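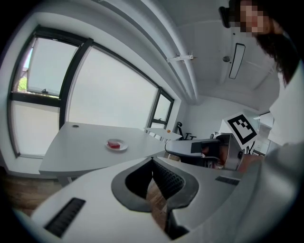

narka_fan
Well, I'd still blame the planner first, friend. Ustumari drops tag poses whenever the marker turns away from the lens, and the smoothing then happily fills in the gap.

zirnance
Thank you for looking! I did wonder, but I replayed all 426 episodes with smoothing off and the wrist jump stays, always 6 frames late. Smells like clock sync to me.

dalbello2
Not so sure (sorry, both of you). Six frames is just the default buffer in Narka. Set it to zero, rerun one episode and post the log, would you?

zirnance
Will do after supper, the rerun takes a good while on my old laptop.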